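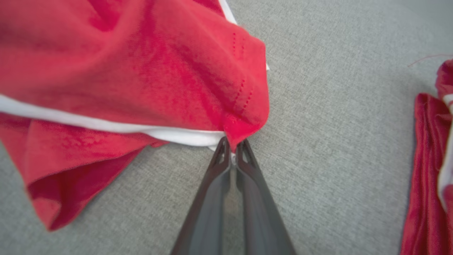
Chapter 6
Cloth and the Household Budget

If you grew up with a drawer full of T-shirts, it may be hard to picture a time when a family could name every piece of clothing it owned. Yet in the hill town of Plitberg, as late as the 1800s, a good wool coat might cost a weaver most of a winter's pay, and it was handed down, turned, patched and handed down again until it ended its days as a rug (and a much loved one, too!).

We know this largely from the account book of Janka Štěpánek, who wrote down 127 purchases over 22 years. We will spend a good part of this chapter in her company, beginning with a bolt of linen she bought one March.

14 shares
2 comments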